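Subject: Re: [Skondel-users] Right hand lets go after wrist camera restart

A reply to the thread from the Edside lab, with apologies for the length. We at Nerkutside have the same fault, only we appear to have the deluxe version.

> We updated the hand controller in May and have since had four drops on the
> right side. Always a slow release, never a snap open. The log says the grip
> is fine. The log says this while the thing is on the floor. Has anyone else
> seen the grip force reading freeze after the wrist camera restarts? We are
> inclined to blame the cable, mainly because the cable can't argue.
>
> Also, does the stop button on your unit hold the fingers where they are,
> or relax them? Ours does one or the other and we'd like to know which was
> intended.

Yes, to the freezing. On our unit the right wrist camera drops off the bus, comes back a moment later looking innocent, and from then on the grip force value never changes. The controller sees a nice steady number and concludes that the world is in order. Meanwhile it backs the motor current down a little at a time, the way it's supposed to when a grip is stable. After 40 seconds of that there isn't much grip left to be stable.

We run it on kitchen chores in a test apartment: pick up, carry, hand over, put in the rack. Both wrist cameras and the head camera are recorded.

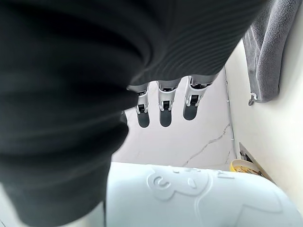
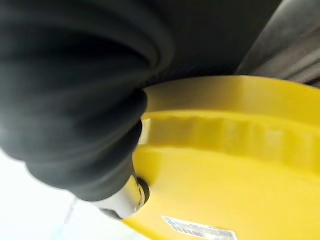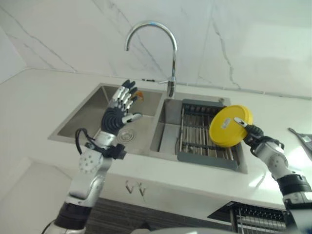 The frozen value is easy to miss if you only watch the arms, and I watched the arms for most of an afternoon. What finally gave it away was plotting raw finger current on top of the reported force. The two should wander along together like a couple on vacation. After a camera restart, the current slopes off downhill and the force line stays perfectly flat. The right hand had the round yellow piece by the rim, tilted over the drying rack, with the thumb across its face, and that turns out to be the worst kind of grip for this fault. With the thumb doing that much of the work, a small loss of current goes straight into slip. If you want to reproduce it, use something wide and thin and hold it by one side. A mug hides the problem for ages, as mugs are forgiving.

On the cable: I wanted it to be the cable too. We swapped it, then swapped it back, then swapped the left and right ones. The fault stayed on the right wrist through all of this and my opinion of the connector design went down steadily. I did find that the restart can be provoked by turning the wrist to its outer limit, so strain may well be what knocks the camera out. But a camera blinking shouldn't take the force reading down with it. As far as I can tell they share one message queue, and when the queue is rebuilt the force side keeps serving whatever it had last – with a fresh time stamp, which is a nice touch. Your stale data check will never catch it.

What we are running now:

Raw current is logged separately, outside the controller.

If reported force is identical for 5 readings in a row, the arm lowers to the nearest surface and stops. Real force readings are never that tidy.

Any camera restart on either wrist counts as a fault. No carrying until the hand has been opened and homed.

Nothing with an edge, nothing hot and nothing made of glass until this is fixed. This last one was not popular with the people who wrote the task list.

With those in place we did 9 long holds, provoked a restart in 3 of them, and the arm put itself down properly each time. I wouldn't call that proof. It does mean I've stopped standing there with my hands out like a nervous aunt.

As for the stop button, ours relaxes the fingers. The manual from Siddiqui describes this as "compliant stop", and I can see the point if the hand is holding a person's sleeve. If it's holding a pan, you have pressed the safety button in order to drop the pan. Please check yours with something soft before you find out some other way, and post which firmware you have, as I suspect the behavior changed between versions without making it into the notes.

I can send the current plots and the little watchdog script to anyone who wants them. The script is ugly and has one variable called "hmm".

– Nerkutside test apartment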